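Gripper Trials at Grircombe: Wrist Camera and Head Camera

We spent a week at the Grircombe workshop trying two sets of fingers on the same pair of arms. One set is the stock Eltach finger, which is wide and padded. The other is the Buchanan finger, narrow and pointed. Sibusiso Van Wyk ran the arms and I kept the log. The controller was the Narnuvden unit we already had, with the firmware left alone so that only the fingers and the cameras changed.

The full log has 344 attempts in it, spread over 7 sessions. The gallery covers the camera side of the work. The written results for the fingers will go up separately.

Wrist camera, close range. Teal knit fabric takes up most of the view and is slightly blurred, with orange-red mesh along the right.
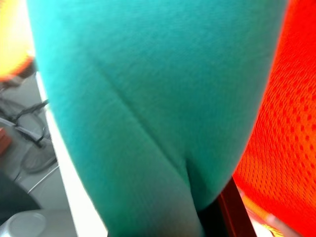
Do both arms need their own wrist camera?
One per arm is what we settled on, because a single camera loses the object whenever the other arm crosses in front of it.

We tried 3 exposure settings at the wrist. The middle one stayed on for most of the week. The lowest was fine near the window but too dark at the back of the shop, and the highest washed out pale objects. Focus is fixed on this model, so there was nothing to adjust there.

Head camera, looking over the table. Both grippers are open and empty, with the white case between them and the backpack on the right. Smooth-lidded things like the case are where we expected the pointed fingers to do better than the pads.

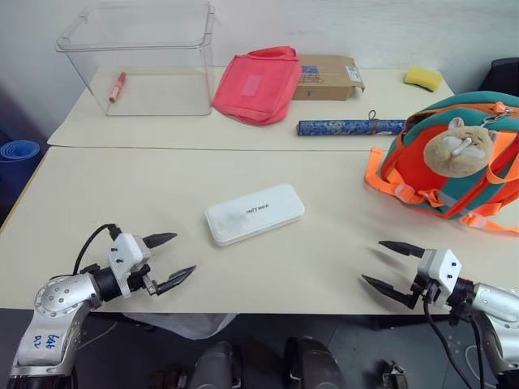 Posted by Pravesh Mathebula | January 22, 2023 | Filed under: Grippers, Cameras

The head view is the one we used for planning. It shows both arms at once, and Sibusiso could check the approach angle before closing anything. The wrist view takes over for the last part of the reach.

A few notes for anyone setting up the same thing. Leave slack in the gripper cable — ours pulled tight at full wrist rotation on the second day and we had to reroute it. Tighten the finger screws before every session. The Narnuvden controller logs each camera to its own folder, and the clocks drift apart if you don't sync them at startup. We lost most of a morning's data to that back in October and now it is the first line on the checklist.

Next up is the same set of objects with the padded fingers on the left arm and the pointed ones on the right.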